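4 食卓の上の「よその子」たち

4.1 まず言葉の話から

前の節までは戸棚と引き出しの話ばかりでしたが、ここからようやく食卓に移ります。正直に書くと、私がこの研究でいちばんやりたかったのはこの節です。戸棚の中身はどの家でもだいたい分類の理屈が通っていて、聞けば「ああ、なるほど」と納得できるのですが、食卓の上はそうはいきません。風呂場のものと、庭のものと、台所のものが同じ布の上に平気で並んでいて、しかも家の人に聞くと「そこにあるのが普通」と言われたりする。おもしろくないわけがないですよね。

食卓で使うためのものではないのに食卓に載っているものを、私たちは調査中ずっと「よその子」と呼んでいました。もとは聞き取りのときに Sidra Siddiqui が口にした言い方で、最初は報告書では別の硬い用語に直すつもりだったんです。「非食事関連物品」とか、「一時滞留物」とか。ところが、協力してくれた家の人たちが「よその子」のほうをどんどん使い始めてしまい、記録用紙の欄外にまで書いてくるようになりました。こうなると研究者だけ別の言葉を使うのも変な感じがして、結局そのまま採用しています。査読の方にはすこし渋い顔をされましたが、残しました。

なお、定義でもめたのは「食事に使うけれど、いま食事をしていない」もの、つまり空のボウルや湯のみの扱いです。これは「よその子」には入れていません。台所に戻るまでの途中にいるだけなので、こちらは「帰り待ち」と呼んで別にしました。ただしボウルに鍵や輪ゴムが入っている場合は話が変わってきて、そのあたりは4.4で書きます。

4.2 集め方

協力してくれたのは Bernex 地区の22世帯です。期間は40日で、始まりは1月でした。冬に始めたのはこちらの予算の都合で、それ以上の深い意味はありません(夏にやっていたら庭のものがもっと増えたはずで、これは後から何度も言われました)。

各世帯には、夕食の準備を始める直前に食卓の上を見て、載っているものの名前、置いてある場所、向きを用紙に書いてもらいました。片づけてから書くのは禁止、書いてから片づけるのは自由です。用紙は Makau という聞き取り用の様式を下敷きにしています。もともとは玄関の靴の並びを調べるための様式だったので、向きを書く欄がやけに充実していて、これが思いのほか役に立ちました。靴のつま先の代わりに、細長いものの先がどちらを向いているかを書いてもらったわけです。

こうして集まった記載は全部で1,315件になりました。Rocío Nieto と私で読み合わせをして、「よその子」「帰り待ち」「住んでいる」の3つに振り分けています。「住んでいる」というのは、塩入れとか楊枝立てとか、誰に聞いても食卓が家だと答えるもののことです。ふたりの判断が割れたものは Sidra に見せて決めてもらいましたが、彼女もだいぶ悩んでいました。いまでもペン立ての件では3人の意見が合っていません。

場所の書き方には最初かなり苦労しました。「まんなかのちょっと上」と書いてくる人もいれば、「いつも父が座るところの前」と書いてくる人もいる。家の人にはそれで十分通じるのでしょうが、こちらは父がどこに座るか知らないのです。そこで途中から、座った人から見て奥か手前か、右か左かを書いてもらう形にしました。格子柄のテーブルクロスを敷いている家では、これがぐっと楽になります。線が引いてあるので、布のふちから何マス目、という書き方が自然に出てくるんですね。格子の布は Prirance という店のものが地区では人気らしく、貸してほしいと言ってみたら断られたので、柄を指定するのはあきらめました。

4.3 向きの話

細長いものは向きを持っています。これは当たり前のようで、実際に用紙を読んでいるとしみじみ感心するところです。歯みがき粉の箱、定規、傘、懐中電灯、おもちゃの水鉄砲。どれも長いほうの軸があって、人はそれをテーブルのふちに平行に置くこともあれば、斜めに置くこともある。

私が用紙から受けた印象では、ふちに揃えて置かれているものは「置いた」もので、斜めのものは「手から離れた」ものです。この二つは家の人の言葉遣いにもよく表れていて、揃っているものについては「置いてある」、斜めのものについては「ある」とだけ言われることが多いのです。誰が置いたのか聞くと、前者はすぐに名前が出るのに、後者は首をかしげられる。もちろん例外はあって、ある家のお祖母さんは何でも斜めに置く人でした。本人いわく、まっすぐ置くと拾いにくいのだそうです。試してみたらたしかに拾いやすくて、それ以来、私も机の上のはさみは斜めにしています。

格子柄の布の上では、斜めであることがよけいに目立ちます。無地の布なら気にならない程度の傾きでも、線と線が交わる感じになるので「なんか曲がってる」と気づいてしまう。これを確かめるために、同じ家で布を無地から格子に替えてもらう小さな試みもしました。協力してくれたのは希望した家だけですし、きちんとした実験とはとても言えません。それでも「布を替えたら直したくなった」という声と「線があるとかえって落ち着かないから布をやめた」という声の両方が出てきて、聞き取りとしてはたいへん楽しい時間でした。後者の家は最後まで布なしで通しました。

布そのものの状態も書いておくべきでしょう。テーブルクロスは、広告で見るようにぴんと張っていることのほうが珍しいです。しわが寄り、たたみ目が残り、角がどこか浮いている。私は当初これを記録の邪魔だと思っていたのですが、Rocío は反対で、しわは布の上で何かが動いたしるしかもしれないから残しておこうと言いました。結局、しわの欄は作ったものの、書く人によって「しわ」の基準がまるで違い、比較には使えませんでした。アイロン好きの家の「ひどいしわ」は、うちの布よりよほどきれいです。

4.4 器は場所をつくる

「帰り待ち」のなかでいちばん手ごわかったのが、受け皿と小さなボウルの組み合わせです。重ねてある器というのは、一つの用事なのか二つの用事なのか、見ただけでは決められません。用紙にも「ボウル(皿つき)」と書く人と、「皿、ボウル」と分けて書く人がいました。私たちは書いた人の書き方をそのまま尊重しています。つまり前者は1件、後者は2件です。集計としては気持ち悪いのですが、台所まで一度に運ぶつもりなのか、別々に運ぶつもりなのかが書き方に出ている気がして、直すのはもったいないと思いました。

そして、空の器はものを呼びます。クリップ、ボタン、飴の包み紙、小さなねじ。何日か食卓に残っているボウルには、だんだん中身が入ってくるのです。家の人はたいてい「とりあえず」と言います。この「とりあえず」がくせもので、一度そうなった器は台所に戻りにくくなる。洗って使うには中身の行き先を決めなければならず、行き先が決まらないから器に入っていたわけですから。調査の終わりに、18世帯が「食器だったのに小物入れになった器がある」と答えました。残りの世帯のうちひとつは「昔はあったが割れた」と教えてくれて、それは数に入れるべきかどうか、帰りの電車でずいぶん議論しました。入れていません。

受け皿のほうは、器を上に載せているあいだは小物を呼びません。ふちのところに場所が余っていても、そこに何かを置く人はほとんどいないようでした。ところがボウルだけを先に片づけて受け皿が残ると、とたんに鍵や指輪が載り始めます。皿は平たいので中が見えるし、取りやすいし、たしかに便利なのです。私の祖母も指輪は受け皿派でした。

4.5 行き先が違うものどうし

「よその子」がひとつだけの食卓は、じつはすぐ片づきます。困るのは、行き先の違うものが同時にいるときです。図3の食卓で考えてみましょう。格子柄の布の左奥のほうにおもちゃの水鉄砲があり、その右に歯みがき粉の箱、まんなか近くには白い受け皿に載った小さな白いボウルがあります。ふつうに考えれば、水鉄砲はおもちゃ箱か庭か風呂場、歯みがき粉は洗面所、ボウルと受け皿は台所。それぞれ別の方角に歩かなければいけません。

この「別の方角」というのが、聞き取りで何度も出てきた片づかない理由でした。どれも重くはないし、場所も決まっている。でも一度に済まないから、次に洗面所へ行くときに持っていこう、次に子ども部屋へ行くときに、となって、次のときには忘れている。みなさん覚えがあると思います。私はあります。

Rocío はこれを待ち合わせにたとえました。ものは、自分と同じ方角へ行く人を食卓で待っている。洗面所へ行く人が手ぶらで通りすぎると、歯みがき粉はもう一晩泊まることになる。論文に書くにはかわいすぎる説明かもしれませんが、家の人に話すといちばんよく通じたのはこの説明でした。じっさい、席を立つたびに同じ方角のものをひとつ持つ、という決まりを自分たちで作った家がありました。つまらない決まりだと本人たちは言っていましたが、調査が終わっても続いているそうです。

箱に入ったままのものについても触れておきます。歯みがき粉や石けんのように買い置きをするものは、箱のあいだは食卓にいることを許されやすい、というのが聞き取りからの感触です。箱があると「まだ始まっていない」感じがして、急いで洗面所へ連れていく気にならないらしいのです。同じ歯みがき粉でも、チューブがむき出しで食卓に載っていると、大抵の家の人は眉をひそめます。口に入れるものという点では食べものに近いはずなのに、不思議ですよね。洗剤の箱になると今度は箱入りでも嫌がられるので、中身と外側の両方が効いているのでしょう。ここは次の調査でもうすこし詳しく聞いてみたいところです。

おもちゃのほうは、家によって扱いがはっきり分かれました。子どものいる家では食卓のおもちゃはほとんど風景になっていて、用紙に書き忘れる人もいます。あとで訪ねたときに「あ、これも載ってましたね」となるのです。これは今回の調査の弱点で、見慣れたものほど記録から漏れている可能性があります。水遊びの道具は冬の調査だったこともあって少なかったのですが、風呂で使うという家があり、季節だけで説明するのも無理がありました。

4.6 片づけの順番

夕食の前に食卓を空けるとき、どれから手をつけるか。これは用紙の裏に自由に書いてもらいました。裏面を提出しない家も多かったので、ここから先は数の話はせず、読んで気づいたことだけを書きます。

いちばん多く見かけたのは、食器から始めるという書き方でした。台所が食卓に近いから、というそのままの理由です。次に「大きいものから」という人がいて、場所があくのが目に見えるのがよいのだそうです。おもしろいのは「嫌いなものから」という人で、何が嫌いなのか尋ねたら、自分以外の家族のものだと言われました。笑ってしまいましたが、よく考えると合理的です。自分のものは後回しにしても自分が困るだけですから。

反対に、最後まで残るのは行き先があいまいなものです。Gajewski の分類表(戸棚の節で使ったもの)では行き先が二つ以上あるものを「多宿」と呼んでいますが、食卓でもこの考え方はそのまま使えました。水鉄砲のように、おもちゃ箱でも風呂場でも庭でもよさそうなものは、どこへ持っていっても正解なのに、かえって動かない。歯みがき粉は洗面所と決まっているぶん、立ち上がる人さえいればすぐ消えます。

布を敷いている家では、片づけの最後に布を直す動作が入ります。ふちを引っぱって、手のひらで中央から外へなでる。何人もの人がこの動作を用紙に書いてくれました。頼んでもいないのに書いてあるのがうれしくて、私はこの部分だけ何度も読み返しています。布をなでたら終わり、というのがその家の人たちにとっての区切りなのでしょう。布のない家ではふきんで拭くのが同じ役目をしているようですが、こちらは書いてくれた人が少なく、まだ何とも言えません。

次の節では、食卓から追い出された「よその子」がどこへ行ったのかを追いかけます。先に言ってしまうと、かなりの数が椅子の上にいました。

図3 格子柄のテーブルクロスをかけた食卓。おもちゃの水鉄砲、歯みがき粉の箱、受け皿に載った小さなボウルなど。

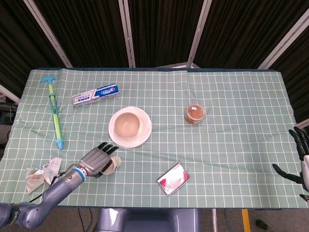
食卓に行き先の違うものがいくつも載っているとき、どう片づけるのが楽ですか。

席を立つたびに、自分が向かう方角のものをひとつだけ持っていくのが楽です。全部を一度に片づけようとすると歩く距離が長くなり、後回しになりがちです。行き先が二つ以上あるものは、先に家族で置き場所をひとつに決めておくと動かしやすくなります。

コメント(4)

みかん箱
「もう一晩泊まる」で声が出ました。うちの歯みがき粉、もう住民票を移していると思います。

台所の北側
ボウルを1件と数えるか2件と数えるか、集計する立場としては統一してほしかったです。でも理由は読んで納得しました。付録に両方の数え方があると助かります。

haruno_t
布を替えたら直したくなる、すごくわかります。うちは格子をやめて花柄にしました。何が斜めでもわかりません!

台所の北側
追記です。4.2の用紙は公開の予定はありますか。玄関版のほうも見てみたいです。

カテゴリ:暮らしの研究 / 食卓・片づけ / 論文の一部公開

お問い合わせ | 掲載日 2018年6月14日 | © 食卓調査グループ 無断転載はご遠慮ください | ページの先頭へ戻る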